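## 3. Fitting the top bar and hanging the first hangers

Before this section, the base of the Gumeck clothes rack must be complete: two foot bars joined by two crossbars. Put it on a flat floor with 2 free steps of space on the open side.

1. Push each pole into its foot bar until it stops. Do not use a hammer.
2. Set the height at the telescoping joint. Pull the upper tube slowly and keep both poles at the same height, otherwise the top bar will slope.
3. Place the top bar on the T-shaped connectors. The end caps stay outside of the connectors.
4. Hold the top bar from above with one hand and steady the pole with the other hand. Press down until the bar sits fully in the connector.
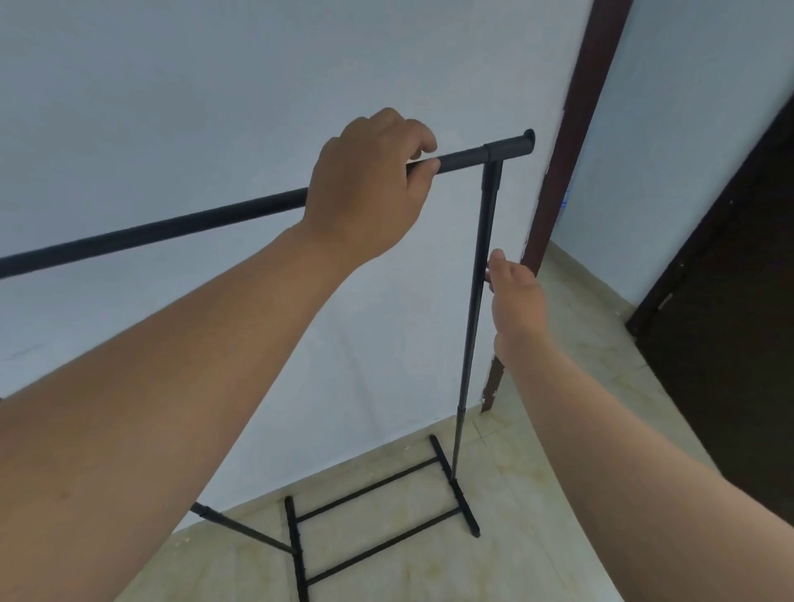 5. Repeat the pressing on the other side, then go back and check the first side again. It can lift a little while you work on the second one.
6. Shake the rack gently. If a pole moves in the foot bar, turn it a quarter and push again.

**Caution:** Do not lift the finished rack by the top bar. Two persons should carry it by the base.

### 3.1 Hangers

Wire hangers and the slim rod type can be used on the same rail. Before you hang them, look at each hook and sort out the bent ones - a bent hook scratches the paint of the bar. 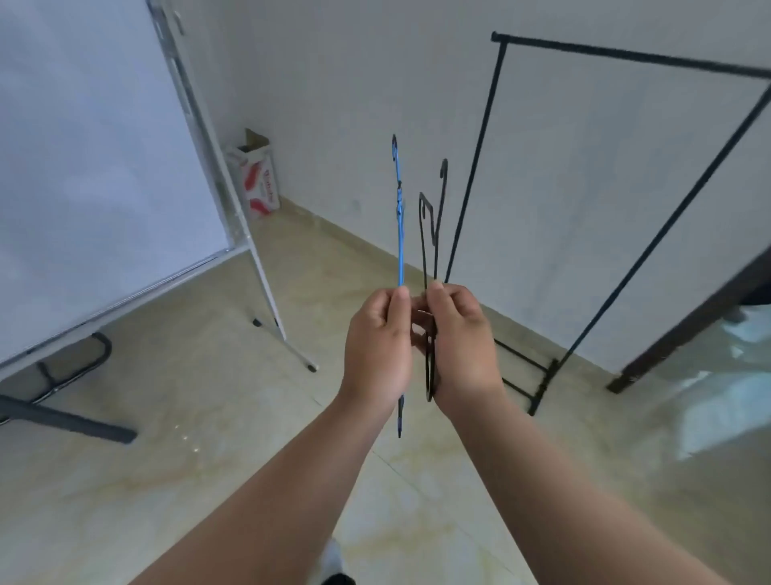

*Fig. 2. Blue rod hanger and black wire hanger, held upright before hanging.*

7. Hang the first garments near the two ends, then fill toward the middle.
8. Leave space between heavy coats. The rail is made for 30 hangers with light clothes.

**Note:** Check the connectors again after the first week of use. Replacement end caps are ordered from the Clunthorpe warehouse under part number 63.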